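Can a robot tidy your desk yet?

By Eimear Mac an tSaoi
22 May 2024

Everybody I know has the same question about robots, and it is not about chess or poetry. They want to know who will put the things away. My sister asks it every time I visit her, standing in a kitchen full of mail. So I went to see people who work on this, and I asked to be shown the smallest chore they had.

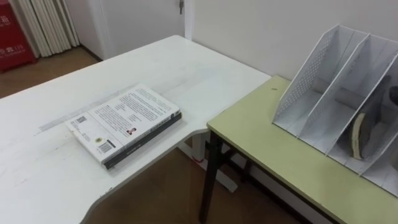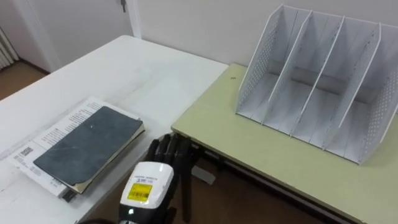
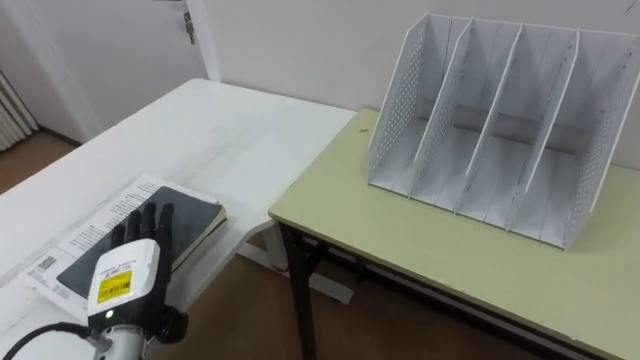
Two tables, some reading matter and a white file organizer.

The chore that takes a child one breath

The task is called "shelve" at Prumell, the small company where Gráinne Geraghty leads the home team. Something to read lies on one table, and it must go upright into an organizer on the other. I expected to be bored, but I stayed the whole afternoon.

"Flat things are the worst," Geraghty told me. A cup offers you a side to hold. A notebook lying on its face offers only a thin edge, and the fingers must get under it before they can lift anything. People slide the book to the border of the table without thinking, then pinch the part which hangs over. A machine has to learn this trick, or be given it.

Then comes the turn. The book has to stand up on its way across, and it has to meet a slot that is not much wider than itself. If there are loose papers under it, they like to come along. Fiachra Duggan, who is responsible for the hands, says he has started to look at his own desk with suspicion.

How good is good enough?

Prumell gives its robot 10 tries with each object. On a thick hardcover, Geraghty says, it now succeeds in 9 of them. With a soft magazine the number falls to 5, and she did not try to hide it from me. Soft paper bends when you hold it at the bottom, and the top folds over just before the slot.

For a visitor, nine of ten sounds wonderful. For a person who has paid for the machine, it means one book on the floor every evening. Daithí Fahy fits out small warehouses and was once a buyer for a stationery chain, and he was less polite. "In a shop I need 100 from 100, and I need it while somebody is talking to me," he said. He would take a robot today for moving closed boxes. For mixed paper he would still hire a student.

I think they are both right - the home can forgive more than the shop, but the home is also more untidy. Duggan hopes to begin in June with tables that have not been cleared first.

My sister has been informed. Her mail is still in the kitchen.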